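3.2 Equipment planning and unit costs

The budget for the data collection phase was prepared before the sites were confirmed, and it was revised twice as the scope of the household tasks became clearer. The first plan, drafted by Didenko, assumed that teleoperated arms would be placed in a small number of test rooms. Quotations obtained through Runo showed that the arms alone would use most of the equipment allowance, leaving little for transport, spare parts and operator time. The second plan replaced the arms with hand-held grippers carrying a single wide-angle camera, to be used in ordinary homes. The arms were kept for evaluation only, at the Kerdale laboratory.

Under the second plan the equipment allowance supported 76 hand-held units. Purchase was divided into two orders so that changes to the finger pads could be made after the first month of use. The unit price was treated as fixed across both orders, and shipping was charged to a separate line. Laundry tasks were given priority in the schedule, as they require no fixtures and can be carried out on any bed or table already present in the home (Figure 4).

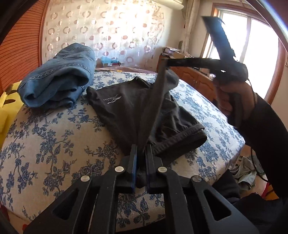 Figure 4. Hand-held gripper holding a strip of a dark garment on a bed, household collection.

Replacement parts proved harder to estimate than the units themselves. The supplier, Polishchuk, gave no service life for the finger pads when used on cloth, and the project had no earlier record to draw on. A provision of 6 spare pad sets per site was entered in the budget. Cables were listed as consumables and ordered with the pads. Cameras were not stocked as spares; a failed camera was to be returned and the whole unit exchanged, which placed a greater load on the courier line than the first plan had allowed for.

Operator time was the largest single cost in both plans. The revised schedule provided for 108 operator days, including training. Each operator attended one half-day session before entering a home, and this session was charged at the full daily rate. The target of more than 4,000 recorded episodes was set from the available days and a fixed daily quota - it was a planning figure and was not derived from any estimate of what the learning method would need.

Dovhaniuk and Didenko reviewed spending every Thursday against the line items held at Nistbridge. Transfers between lines were permitted up to the value of one unit without further approval. Larger transfers required a written note stating the effect on the second order. We recommend that groups planning similar work hold back part of the hardware allowance until the first order has been in use, and that pads, cables and courier charges be entered as separate lines from the start. The cost of the evaluation arms is treated in Section 3.3.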